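Darkometti Under-Cabinet Light Kit
Section 4: Fitting the Light Bar

Read the whole section before you start. We know you won't, so the bits that matter are marked Caution.

4.1 Before you begin

You will need a pencil, a tape measure, a small screwdriver, a damp cloth and someone willing to pass you things without offering an opinion. Clear the counter below the cabinet and put an old towel down. A dropped screw will find the gap beside the stove every time.

The bar runs on the low-voltage adaptor in the box. Do not swap it for the one from your old modem, however well the plug seems to fit.

Caution: If you plan to wire the kit to a wall switch, stop here and phone a licensed electrician. The warranty does not cover enthusiasm.

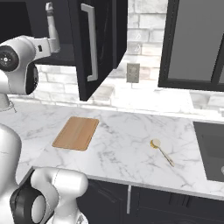 Can I fit the bar under a cabinet that already has an old light?
Take the old one down first. Have an electrician disconnect it if it is hard-wired, then clean off the glue and fill any screw holes bigger than the ones you are about to make.

4.2 Marking out

1. Wipe the underside of the cabinet. Years of cooking leave a film up there that no adhesive will hold to, and you are better off not thinking about its colour.
2. Decide on front or back. A bar mounted near the front lip lights the whole counter. A bar mounted at the back lights the wall very nicely, and your chopping hand not at all.
3. Hold the paper template against the cabinet and mark the 2 clip positions in pencil.
4. Check that the lead reaches your outlet. Do this now. Jonalyn Dagdag, who runs our help line, would like it known that most calls begin at step 9.

Note: Shiny counters throw the light back at you. On polished stone, tilt the bar slightly toward the wall.

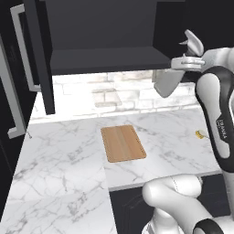 Cabinet doors cause more grief than any other part of the job. Before fixing anything, swing each one through its full travel and confirm that neither the bar nor the lead fouls it. Dark cabinets need a second look as well: on one like this, hung over white marble, a pencil mark vanishes the moment you put the pencil down, so use a scrap of painter's tape and mark that instead. Leave the tape on until the clips are up.

4.3 Fixing the bar

5. Screw the clips in by hand. The screws supplied are short for a reason, and the reason is your dinner plates.
6. Offer the bar up to the clips and press until both ends click. One click means one end.
7. Run the lead along the back edge and hold it with the cable saddles.
8. Plug in the adaptor.
9. Touch the sensor at the end of the bar. The light should come on at its lowest setting. Touch again for brighter.

Caution: Do not mount the bar directly above a toaster or kettle. Steam will get in eventually, and it won't leave when asked.

4.4 If the light flickers

Unplug the adaptor, wait 5 seconds and plug it back in. If the flicker carries on, push the lead firmly into the bar until the collar sits flush. Error code 102 on the optional Pistel remote means the battery is flat. It has nothing to do with the light, whatever the remote's own leaflet implies.

For longer runs using the Bavville joining lead, go to Section 5.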